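Planning and budgeting for a table-clearing robot at home

Work out what the machine has to do before you look at prices. Clearing a table and tidying the floor are separate jobs, and the cheaper models do only one of them well.

1. List the surfaces. Note the height of each table and what usually ends up on it. Small dark items are harder for a basic sensor to sort, so a table covered in them needs the better camera option.
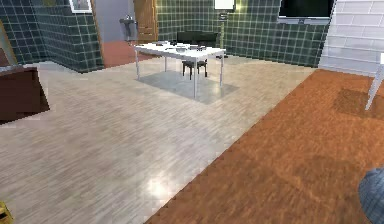

2. Check the floors. Mark every threshold, rug edge and change of flooring on a sketch. The Yorath base manages a 10 mm step. The Foltetti needs a ramp, and ramps are sold separately.

3. Measure between the chairs. Do it with the chairs where people leave them — pushed in is no guide. A long dining table with seats on several sides takes more planning than a small one, and the arm has to reach the middle from wherever the base can stop.

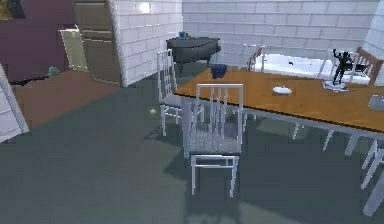
Allow room for the base to turn as well. Pick up small things from the floor before the first mapping run, and decide which ornaments are off limits. Most control apps let you mark these as no-touch items.

4. Set the budget. Our Zomeo quote came to £2,324 for the base and arm, with a further £196 a year for servicing. Add spare finger pads, and allow for 2 sets in the first year.

5. Ask about a trial. Vinodmont hires out its demonstration model in August, when orders are slow — book early and use your own crockery.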